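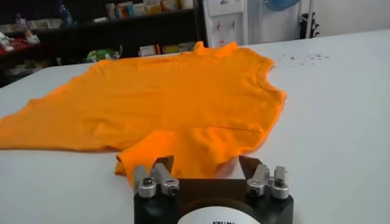

Flekirent opens T-shirt reuse service for clubs, schools and event organisers

News | Clothing and textiles
3 min read
6 shares | 0 comments

December 30, 2021 — Flekirent, the workwear and event clothing hire firm, is opening its T-shirt reuse service to outside customers after a trial with its own stock. Clubs, schools and event organisers can now send in plain T-shirts that have been worn for a season or a single day and have them checked, washed, folded and packed for the next group of wearers.

The trial covered 467 T-shirts in bright colours, mostly orange, returned from fun runs, open days and stewarding work. Of these, 213 went back on the hire shelves without any repair. The others needed a stitch or a second wash, or were passed on for use as cleaning cloths.

Each T-shirt is opened out by itself on a large white table before anything else is done to it. The neckline is looked at first, then the sleeves, the side seams and the bottom hem. Creases are left alone at this point. A shirt only has to lie flat enough for the cloth to be seen, and it is pressed later if the customer has asked for that.

"A white table is the best tool we have," said Ludmila Šťastný, who runs the folding room at Flekirent. "Orange is a hard colour to judge in a pile, and a small hole in a pile is as good as invisible. Open the shirt out on white and you find it. We used to check them on the hanger and we missed a lot at the collar."

After washing, shirts are folded to one size, with the sleeves turned in and the collar facing up, and packed by size in bundles of 30. Every bundle carries a card with the size, the colour and the date it was packed. Customers who need mixed sizes can have smaller bundles made up, although these take longer to prepare.

Two other firms are taking part. Zovura handles the washing and drying. Hedix supplies the reusable packing boxes, which are collected when the next load of shirts is dropped off. Londoño, the sports day organiser, is the first outside customer and has already booked the service for its spring events.

Shirts with printing can be accepted if the owner is happy for them to be worn again as they are. Flekirent does not remove logos or dye over them. Shirts with paint or oil on them should be kept apart and labelled — they are washed in a separate load and may not be suitable for hire.

Orders are normally ready in 6 working days from the day they arrive. Customers are asked to empty any pockets, take off pinned numbers and badges, and send the shirts unfolded in a clean bag or box. A price list and booking form can be had from the Flekirent front desk.

Ends

Notes to editors

Flekirent hires out T-shirts, tabards and light jackets for work and events. Press enquiries should be sent to Ludmila Šťastný at the Flekirent folding room.

Tags: T-shirts, reuse, folding, event clothing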